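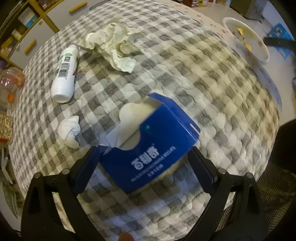
Page 130

CHAPTER 15
Dimensional Change in Quilted Household Textiles
Arne Janssen and Marlene Weidemann
February 20, 2018

15.1 Scope

A quilted cover consists of a face fabric, a fibre batting and a backing, joined by stitching at fixed intervals. Each layer responds differently to laundering. Cotton faces relax and shorten in the first wash; polyester batting changes very little. The difference in shrinkage is taken up between the stitch lines, where the face puckers. This chapter treats the measurement of that change, its control at the finishing stage and the labelling of finished goods.

15.2 Terms

Dimensional change is expressed as a percentage of the original measured length, negative for shrinkage and positive for growth. Warp and weft values are reported separately. Relaxation shrinkage is the recovery of strain imposed during weaving and finishing. Progressive shrinkage continues over repeated launderings and is characteristic of wool and some viscose constructions.

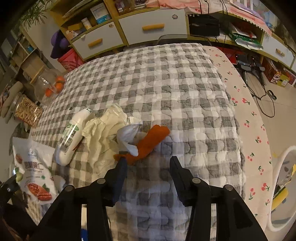
Figure 15.1 Quilted cover in a grey and white check, laid on a table.

15.3 Specimen preparation

Specimens are conditioned flat, without tension, before marking. Gauge marks are placed 335 mm apart in both directions and kept clear of the selvedge. On checked fabrics the marks should not be aligned by eye to the pattern, as the check may itself be skewed relative to the yarns. The Dralivura mill trials discussed in Section 15.6 comprised 3,411 specimens, all marked by this method.

Quilted specimens are measured under a light flat plate. Without it, the tape follows the contour of the quilting and overstates the length. The colour of the marking thread should contrast with the face fabric and be fast to washing.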